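August, getting on for midnight

Can't sleep, so I'm writing this down before I start remembering it kinder than it was. Tote bag day again. Two arms, one canvas bag, a heap of books and odds and ends, and the job is packing and unpacking until the log is full. Run 2648 was the one that went bad on me.

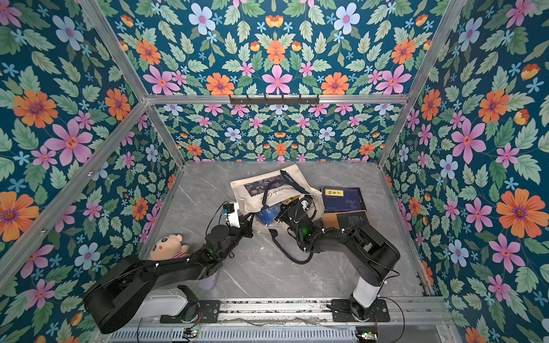
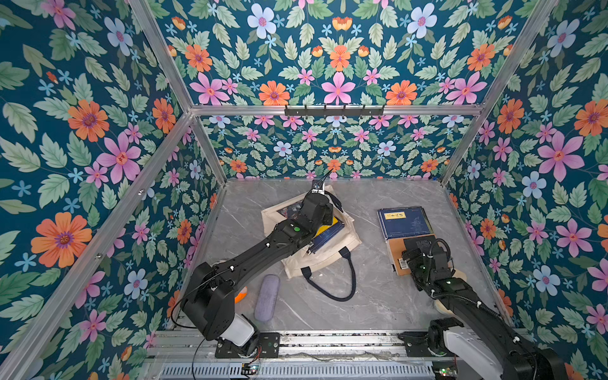
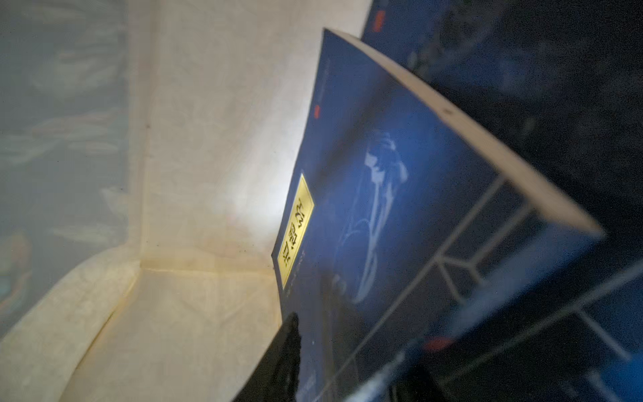

The bag job at Carkura. The last one is from the wrist, with the blue book.

So. The morning was lovely, I had my tea, the arms were behaving, and I was feeling pretty smug about the new grip settings. I'd spent most of last week on them. Then a bit after 2 in the afternoon the right arm took hold of a book and just kept squeezing. The fingers had stopped moving, the force number was climbing on my screen, and the software was cheerfully telling me "grip in progress" as if all was well in the world. I sat there like a stunned mullet for a good few seconds before I hit the stop.

And then the stop did its own silly thing! The right arm froze, good, but the left one carried on with its move, straight down towards the bag. It caught the strap and dragged the whole lot sideways before the second stop got it. I had my hand on the door by then. Not through the door, just on the handle, but I keep thinking about that. If I'd been a bit quicker off the mark I'd have been reaching in to save a book while one arm was still live. That's the part that's keeping me up.

Damage: one dented book corner, a stretched stitch on the strap, and a cable on the right wrist that had pulled half out of its clip. Nothing on me except a racing heart.

I spent the rest of the arvo going back through the logs. The squeezing I think I understand. The Fendov driver drops a reading every now and then, and when it does, my code hangs on to the last value it saw. Usually the gap is over before it matters. This time it was nine readings in a row, so the arm thought it was barely touching the thing and went on closing. My fault, that one. I wrote that bit in the autumn and I remember thinking I'd come back to it (I did not come back to it).

The stop is murkier. The button on my desk is supposed to cut both arms together. When I traced it, the left arm was listening for the software stop and nothing else, and the software was busy choking on the right arm's fault. Somebody moved the wiring when we swapped the rail and it never got tested with both arms going. Could well have been me. I've tested it plenty of times with one arm moving and the other parked, and it passed every time, which is a bit sickening now.

I've hung the Brekke lockout tag on the power and it's staying there. Wrote up the near miss form before I went home, even though I was tempted to call it a cable fault and leave it at that. Felt better once it was sent. My boss rang, was very decent about it, and asked when we'd be back to collecting. We were meant to hit 1000 clean packs by the end of the month — well, we won't.

Jobs for tomorrow:
Rewire the stop so it cuts power to both, no software in between.
Make a missing reading count as a fault.
New clip for the wrist cable, and look at the other side while I'm there.
Stop test with both arms moving, every morning, before the first run.
Door switch. I've been asking for one, now I'll ask louder.

Got home late, burnt the toasties in the Tosta, ate them anyway standing over the sink. It's bucketing down outside and I left the washing on the line. Going to have another go at sleeping.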